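Print this page
E-mail this to a friend

Bond fund down but I don't need the money yet – hold or move to short term?

Posted March 2021

Hoping somebody can straighten me out. I have an intermediate bond fund in my IRA, Brarkach Core Income. Bought it in two chunks, second one last summer when everybody said rates were going nowhere. Now the 10-year yield keeps climbing and the fund keeps dropping. Statement says I'm down 1,719 dollars on that position. Not the end of the world but this was supposed to be the boring part.

Duration listed on the fact sheet is a bit over six years. I sort of know what that means, rates up one point and the fund loses six percent or so? Is that right?

Sandhu has a short term bond fund I can switch into with no fee, duration under 2. Pays next to nothing. Also thought about just sitting in the money market till this blows over, but I've done that with stocks before and never got back in at a good time.

Other stuff that might matter: I'm 58, not retiring for at least seven years. Stocks are a little over half the account, rest is this fund. No other bonds. Don't plan to take anything out before I stop working.

So do I take the loss and go short, or sit tight? And does the loss even count for anything inside an IRA?

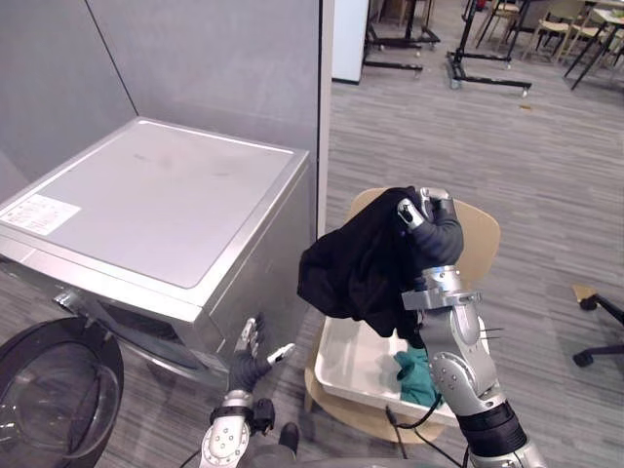
Sit tight would be my vote. You have the duration thing right, close enough anyway. One point up in rates, fund drops by something like its duration. But you left out the other half – the fund is also buying new bonds at the higher yield the whole time. Old ones mature or get sold, new ones pay more. Your monthly dividend should creep up, slowly.

Rule of thumb I use: if you will hold the fund longer than its duration, a rate rise doesn't hurt you in the end, it may even help. You're at six and a bit for duration and seven plus years to go. So the match is pretty good already. If it was money for a roof next year I'd say go short today.

Going short now means you lock in the drop and then earn next to nothing while you wait. For that to pay off rates have to keep going up, and faster than the market already expects. Maybe they do. I thought they would in 2013 and again in 2018 and was half right both times, which didn't make me any money.

On the loss – no, doesn't count. Inside a traditional IRA there is nothing to deduct, you get taxed on what comes out later. So no tax reason to sell either.

One thing I would check is what is in the fund. "Core income" can mean plain treasuries and mortgages or it can mean a good slug of BBB corporates and some junk to juice the yeild. Look at the credit quality table in the back of the report. If it's a lot of lower grade stuff it'll act more like your stocks when things get ugly, and that's when you want it not to.

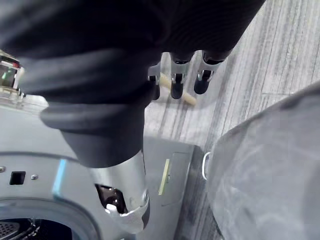 Also look at the expense ratio while you're in there. With yields this low, half a percent in fees is a big bite out of what you get. If there's a cheaper fund with the same duration, swap to that and don't worry about the price the day you do it. Both will have dropped by much the same amount.

If it really bugs you, split it. Put a third in the Sandhu short fund, leave the rest. That brings the average duration down below 5 and you can stop checking it every morning. Not optimal, but people stick with what lets them sleep.

E-mail this answer

Second answer:

get out of bonds. 40 year bull market is over, rates only have one way to go. I sold all mine and bought dividend stocks – Dundcombe pays over 4 percent and it goes up too. why would you hold something paying one and change

Third answer:

Please don't swap bonds for dividend stocks just on the yield. A stock paying 4 percent can fall thirty percent in a month, we all watched it last spring. Different job altogether. Bonds are there so you have something to rebalance out of when stocks tank.

Agree with the first answer mostly. Would add TIPS if inflation is the worry, they're not paying much either but at least the principal adjusts. Long TIPS funds still drop when real rates go up though so check duration on those too. I keep mine in the Druletti inflation fund, fees are okay, website is terible.

Might wait for the next statement in April before doing anything. One more month won't change the math and you may feel calmer.

Print this page
E-mail this to a friend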